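Home Courses Schedule Readings Handouts Contact

Ellermont Evening School
Introduction to Weather Watching
Notes for Session 9: Fog, Mist and Haze
Revised June 2025

Welcome back, everybody. These notes go with the session on low visibility, and as usual they ramble a bit more than the talk itself did, so please read them with a cup of something and don't feel you have to learn them by heart. Several of you asked last time whether fog is "just a cloud that fell down," and I said I'd come back to it. I'm coming back to it now!

What fog is

Fog is a great many tiny drops of water hanging in the air close to the ground. In that sense it really is a cloud, and if you have ever driven up a mountain road into the cloud that was sitting on the summit, you were in fog the moment you got there. The drops are so small that they hardly fall at all, and even a light movement of air keeps them up.

To get those drops, the air has to reach the point where it can't hold any more water as vapor. We talked about this under dew point in Session 4 (if you missed it, the sheet is still in the folder by the door). You can get there by cooling the air or by adding moisture to it, and nearly every kind of fog you'll meet comes from one of those or from a bit of both.

Fog and mist

These are the same thing in different amounts. By the usual convention, if you can see less than one kilometer, or a little over half a mile, it's fog. If you can see farther than that but the air is still plainly damp and dim, it's mist. In your logs I'd like you to use the two words carefully, even though in everyday talk we all swap them freely and no harm done.

Haze

Haze is different, because the stuff in the air is mostly dry: dust, smoke, salt, pollen and so on. A hazy day can be warm and comfortable, with laundry drying nicely on the line, and you still can't make out the hills. Look at your humidity reading when you aren't sure. If it is very high you most likely have mist, and if it's low you have haze. In between there's a muddle, I'm afraid, as some of those dry particles take up water as the air gets damper, and haze can thicken into mist over a few hours with no clear moment of change. Write down what you see and put a question mark beside it. I like question marks in a log.

Four kinds of fog worth knowing

Radiation fog. This is the one we get most in the valley. On a clear, calm night the ground gives off its heat, the air just above it cools, and by the small hours you have a shallow white layer over the fields. It likes long nights, so October is a fine month for it. It usually goes within a few hours of sunrise, although in a deep hollow it may hang on until lunch.

Advection fog. A long word for a simple thing: mild, damp air slides over a colder surface and is chilled from underneath. Sea fog on a cool coast is the classic case. This kind can come in on quite a decent breeze, which surprises people who have been told that wind always clears fog.

Upslope fog. Moist air is pushed up a hillside, cools as it rises, and makes fog along the slope. From below it looks like low cloud, and from the cabin halfway up it looks like the end of the world.

Steam fog. Cold air drifts over warmer water and the moisture rising from the surface turns straight into drops. You'll see it on ponds in the fall, in little wisps and curls that never get very tall. It's my favorite, and I make no secret of it.

Why distant things turn pale

We spent a good while on this in class and I'd like to set it down properly. When you look at a barn through fog, two things are going on. Some of the light from the barn is scattered away before it gets to you, so the barn grows weaker. At the same time, light from everywhere else is scattered toward you by the drops in between, and that lays a veil of gray or white over everything. Dark things get lighter and bright things get duller, until the barn and the sky behind it are nearly the same shade, and then you have lost it.

What matters is contrast, much more than brightness. A dark tree against the sky can be picked out for a long way after a pale wall beside it has gone. It's also why headlights on high beam are such a poor idea in fog. All that extra light comes straight back at you and makes the veil thicker.

Color goes too. Large drops scatter all the colors very nearly alike, so fog looks white or gray, while very fine dry particles scatter blue rather more than red, and so distant hills in thin haze look bluish.

Measuring it from your own doorstep

You don't need equipment. Choose landmarks at known distances and note the farthest one you can recognize. At the school we use the Foditz water tower, the Jivar grain store and the old Zulu garage sign, and on a good morning all of them are easy. Take your distances from a map and write them inside the cover of your log, then look at the same hour every day, from the same spot, with your glasses on if you wear them.

For next time

Please bring 2 weeks of morning readings, including the dull ones. Read page 41 of the course booklet and look over the table of cloud heights while you're there. If you get a foggy morning, go back out an hour later and note which landmark came into view first.

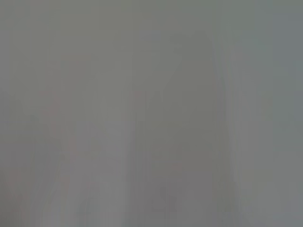 One more thing on those morning logs: a day when you could see nothing worth naming is still a day's reading, so write "none visible" and the time instead of leaving the line blank. Pencil is better than ink outdoors, and a clipboard with a plastic cover will save you a lot of soggy paper.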